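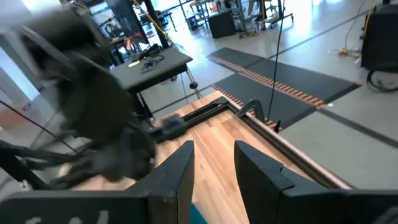
**When may a person reach over the table?**
Only when both arms are stopped and the operator has said "clear" out loud. A paused program does not count as stopped.

## 3. Working rules for the two-arm cable table

Issued 10/14/22. Replaces the June sheet. Questions go to Hala Hajji, Kasten, Ostuddale site.

### 3.1 Before power-on

1. Check that every clamp holding the rails to the tabletop is tight. Retighten by hand, then try to shift the rail.
2. Trace the arm cables along the rails. No cable may lie where a gripper can close on it.
3. Pick up loose cords and trash from the floor beside the table. Coil any cord that is not in use.
4. Set the speed limit to 15 percent for the first run of the day.

> **Caution:** Do not use the rails as a handhold when leaning across the table.

### 3.2 Laying out the cables

1. Fold each cable into a long loop and cinch it at the middle. Tuck the ends in.
2. Lay the bundles flat with wood showing between them. Bundles must not cross.
3. Set the bin on the open work surface, within reach of the gripper that will fill it. Empty it before each run.
4. Step back behind the floor tape and call "clear."

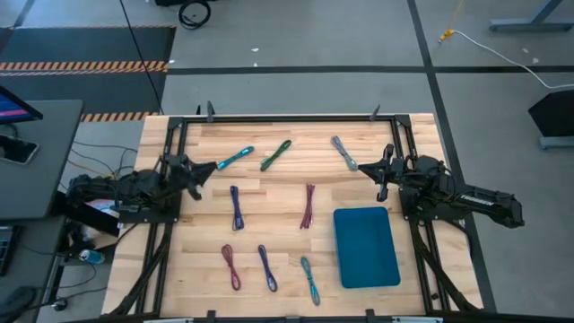
*Figure 3-1. Cable bundles laid out, with the empty bin at the right.*

### 3.3 During a run

1. One person holds the stop button and does no other job.
2. If a bundle snags, press stop. Do not pull it free while a gripper is holding it.
3. Log each stop in Memar with the run number and the cause.

**Note:** Gripper fingers are inspected every 3000 cycles. Report a chipped or bent tip at once, even if the next inspection is close.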